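Aus der Werkstatt: Der Greifer und die Handschuhe

Wer im August in unseren Newsletter geschaut hat, erinnert sich vielleicht an die Ankündigung, der Handgreifer sei »so gut wie fertig«. Das stimmt weiterhin. Er ist inzwischen bei Version 7, und so gut wie fertig waren die anderen sechs auch.

Tarık Uysal hat die Gelenke neu gedruckt und Gewindeeinsätze aus der Starex-Kiste eingeschmolzen, bei der ersten Charge leider etwas schief. Snežana Dimitrov hat derweil die Auswertung umgeschrieben und dabei 427 Zeilen gelöscht, die laut Kommentar »auf keinen Fall löschen« hießen. Läuft seither besser.

Geübt wird jetzt an Handschuhen. Klötze konnte der Greifer irgendwann, Stoff nimmt er persönlich — er rutscht weg, faltet sich oder kommt gleich doppelt mit. Jolanta Szewczyk führt das Gerät von Hand und hat 56 Durchgänge auf der Liste, von denen sie fast 7 als »schön« bezeichnen würde.

Handschuhe auf dem Werkstatttisch, dazu die Backen des Greifers:

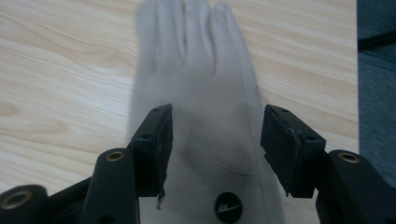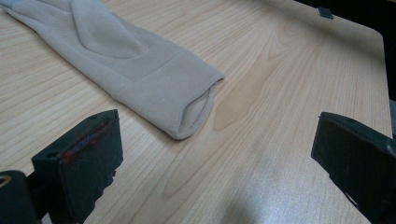
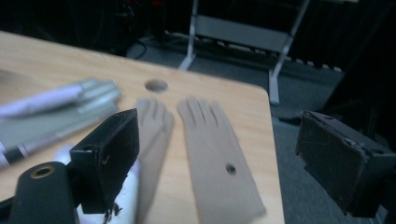 Als Nächstes kommen neue Beläge auf die Backen. Melina Sfakianakis schwört auf Moosgummi, Tarık auf alles, was schon in der Schublade liegt. Bisher liegen 315 Gramm Reste bereit, gewogen auf der Küchenwaage, die bitte wieder in die Küche zurückmöchte. Wer beim Aufkleben helfen will, trägt sich an der Tür ein. Kleber ist da, Geduld bitte mitbringen.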